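Dirkorum Children's Quilt, Bear Print

Bedding > Quilts and Covers > Dirkorum

Dusty pink quilt printed with beige teddy bears and small pale dots. Long diagonal seams hold the filling in place, and a raised pink border runs along the edge. The weight is medium. Most customers use it as the only cover from spring through fall and add a blanket in December.

The outer fabric is 100% cotton, brushed once on the face. It has a slightly puckered finish that comes up more after the first wash. The quilt can be used on a single bed, folded double as a play mat, or laid over the mattress as a soft surface for folding clothes and changing a small child.

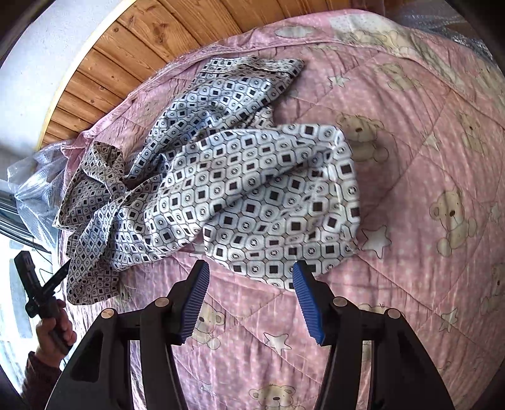 Thin printed cottons, such as pajamas and summer shirts, can be sorted and folded on top without sliding around much. Shake the quilt out afterward. Zippers and hook fasteners should be closed before they go on it, as they can pull the stitching along the diagonal seams.

Details

Outer: cotton
Filling: polyester, 3 layers
Seams: diagonal, double stitched
Border: padded, same color as the ground
Print: teddy bears, clouds, dots
Reversible: no

Care

Machine wash at 40 °C with similar colors. Do not bleach. Tumble dry low and take it out while the border is still a little damp, then finish flat. Do not iron over the print. The padded border dries last and may need an extra hour on a rack.

The bears are printed before quilting, so they bend a little where a seam crosses them. The position of the print varies from one quilt to the next and we cannot match a particular layout on request.

Delivery and returns

Ships from our Godside warehouse in a reusable cotton bag. Orders placed before 16:00 leave the same day. Unwashed quilts can be returned in the original bag. For exchanges, include the packing slip and write the replacement color on the back.

Also in this range

Vusar pillowcase, pink dot
Bustamante fitted sheet, plain white
Dirkorum cot bumper, bear print (out of stock)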